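Asent bench kit: equipment and consumables planning sheet
README for the purchasing folder

Maintained by Moushumi Majumder. Bench questions to Arnel Salazar.
Last revised 7/1/19. Replaces the June sheet.

Scope

This file lists what has to be bought to set up and run one Asent manipulation bench, and how the quantities were arrived at. It covers table-top goods, soft furnishings, finger pads and storage. The arm, its controller and the safety interlock are bought under the Maglaya frame order and have their own file (see arm/README). Labour is not included.

Folder contents

items.csv: one row per item, with supplier code, unit, pack size and reorder level
quotes/: supplier quotes as received, PDF
task_map.csv: which task uses which item
spares.csv: wear parts and the rate at which they are used up
CHANGES: revision notes

Columns in items.csv

item_id: short code, never reused after an item is withdrawn
class: container, toy_food, textile, wear_part, storage
qty_bench: quantity needed for one bench to run without a break
qty_spare: quantity held on the shelf
lead_days: working days from order to delivery, taken from the quote
price_unit: net price, delivery excluded
approved_by: initials

Leave price_unit blank if there is no quote in quotes/. Do not enter an estimate. The budget script skips blank rows and prints a list of them at the end.

Reference item: two-compartment container

The packing task sets most of the budget. It uses a lidded steel container with an internal divider and plastic toy food. Containers are the dearest item in the class, so they were costed first and the remainder fitted around them.

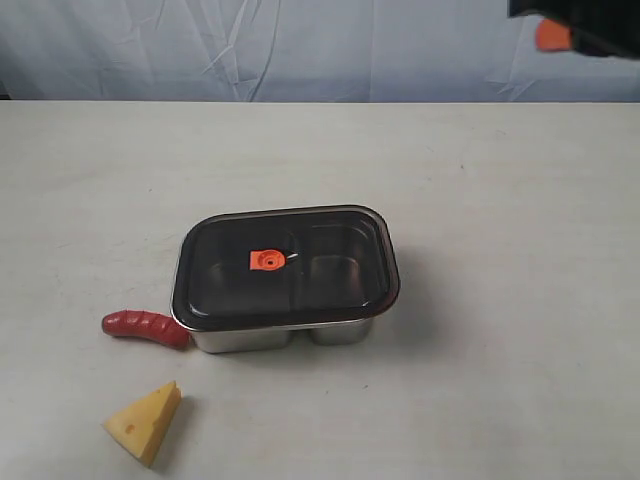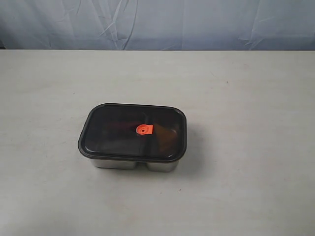 Fig. 1 (first) and Fig. 2 (second). Two-compartment container with tinted lid and orange vent valve. Fig. 1 includes toy sausage and toy cheese wedge.

Requirements passed to suppliers:

Body in stainless steel. Painted or coated bodies are not accepted.
Lid must be tinted but see-through. Fully opaque lids were ruled out by Vitória Marinho, who needs to check contents during review with the lid on.
Divider fixed in place.
Lid and body available separately. Lids are expected to need replacing before bodies, and buying full sets to obtain lids doubles the cost of a replacement.

Quantities

Containers: 4 per bench, 16 for the full programme. Order in one batch. Two batches from Movier last year differed slightly in lid fit and the grasp settings had to be redone for the second.

Toy food: 80 pieces, mixed. Buy by the piece where possible. Boxed assortments look cheaper but contain many shapes that no task uses. Pieces that lose their surface finish are withdrawn and not repainted.

Finger pads: about 130 for the programme. This is the least certain line in the sheet. Princess Villanueva is logging pad changes and the figure will be revised when the log is long enough to use.

Backdrop cloth: two lengths per bench, same dye lot. Ironing is not budgeted.

Table tops: one per bench, matt and pale. Gloss tops were quoted by Pladar at a lower price and declined.

Budget rules

Wear parts are charged to running costs. All other classes are charged to set-up. A lid bought on its own counts as a wear part, a lid bought with a body does not.

Any change to a container model needs sign-off from Rommel Calimlim before the order is placed, as task_map.csv and the grasp settings both refer to the model by item_id.

Known gaps

No second source for the lids.
lead_days is missing for three textile rows.
Storage crates are priced per pallet in one quote and per crate in the other. The rows have not been reconciled.
spares.csv still uses the old class names. Run rename_classes before merging.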